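Toast at the Breakfast Counter: Frequently Asked Questions

Ploten Guest House, Norneck

These are the questions guests ask most often about making their own toast in the breakfast room. If yours isn't covered, ask whoever is on breakfast duty or leave a note at the front desk.

When can I use the toaster?

The breakfast counter opens at seven and the toaster stays switched on at the wall until half past ten. After that the counter is wiped down and the bread goes back into the kitchen. Guests catching the early coach can ask the evening before for bread, butter and jam to be left out for them.

What bread do you have?

There is always a white loaf and a multigrain loaf. We also have a dark rye on most mornings, though it tends to go first. The bread comes from a bakery in Silolville and is delivered unsliced. We cut it ourselves in the kitchen.

Why are the slices so thick?

Most of our guests prefer them that way. The loaves are soft when they arrive and thin slices tear when you butter them. If you would like a thinner slice, ask at the hatch and one will be cut for you. Please don't take the bread knife out of the kitchen.

Will a thick slice fit in the toaster?

Usually, yes. The end slices can be wider at the base than at the top, so turn them round if they won't go in one way. Don't push a slice down with your fingers or with cutlery. A slice that has to be forced in will nearly always stick on the way up. Squashing it flat with your hand first is fine, although the toast will be denser.

Which plates should I use?

Take one of the round plates from the stack beside the bread. Carry your slice to the toaster on it and use the same plate for the toast afterwards. The larger dinner plates are kept for cooked breakfasts and take up too much of the table when the room is full.

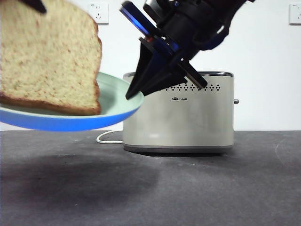

A thick slice on one of the plates, pale green on top with a blue rim.

Can I take a plate up to my room?

Yes, but please bring it back down the same day. Leave it on the trolley by the breakfast room door. We lose more plates to bedroom windowsills than to breakages.

What setting should I use?

The dial is normally left at 3. This suits the white loaf straight from the bread bin. For the multigrain, start at 3 as well and give it a short second go if you want it darker. Rye needs longer. If the previous guest has had theirs very dark, turn the dial down before you start.

Please turn it back to 3 when you have finished.

My toast is brown on one side and pale on the other. Is the toaster broken?

Probably not. Thick slices lean against one side of the slot and colour unevenly. Lift the slice out once it has popped up, turn it round and toast it again on a low setting. If it happens with every slice, tell us and we'll have a look at it.

What should I do if a slice gets stuck?

Press the cancel button, switch the toaster off at the wall and pull out the plug. Wait until it has cooled. Then use the wooden tongs hanging on the hook next to the counter. Never put a knife or fork into the slots, even with the plug out, as it damages the elements. If the bread won't move, leave it and let us know.

Can I toast buns, teacakes or pastries?

Plain buns and teacakes are fine if you cut them in half. Anything with icing, sugar or cheese on it should go to the hatch, where it can be warmed under the grill. Melted sugar in the bottom of a toaster smokes for days and sets off the alarm in the corridor.

Can I butter the bread before toasting it?

No. Butter drips into the crumb tray and burns.

I can't eat gluten. Can I use the same toaster?

Please don't. We keep a separate toaster in the kitchen for gluten-free bread, along with its own board and knife. Tell us when you book, or by eight the evening before, and your toast will be made for you. We buy gluten-free loaves in small amounts and can run out if we haven't had notice.

Do your loaves contain nuts or seeds?

The multigrain contains several kinds of seed. The bakery also uses nuts in other products, so we can't promise that any loaf is free from traces. A list of ingredients for each loaf is kept in the folder at the hatch.

Is there anything to put on it?

Butter, a dairy-free spread, marmalade and two jams are included with breakfast. The plum jam is made by Uliana Stelmakh, who runs the kitchen, and jars of it are sold at the front desk when there is enough. Each jar holds 225 g. We stop selling it in December to keep back what we need for the winter guests.

How much bread can I have?

As much as you will eat at breakfast. Please toast two slices at a time when others are waiting. Bread for packed lunches is charged separately and should be ordered the night before.

Who cleans the toaster?

The crumb tray is emptied by staff every morning after the counter closes. Guests don't need to do this. If you smell burning during breakfast, switch the toaster off and call us over.

What happens to the leftover bread?

Crusts and stale slices are made into breadcrumbs or bread pudding. Anything left on guests' plates has to be thrown away.

Who do I speak to about breakfast?

Hideaki Ichikawa looks after the breakfast room and is there most mornings. At other times, ask at the front desk.

Page last updated 2026-05-31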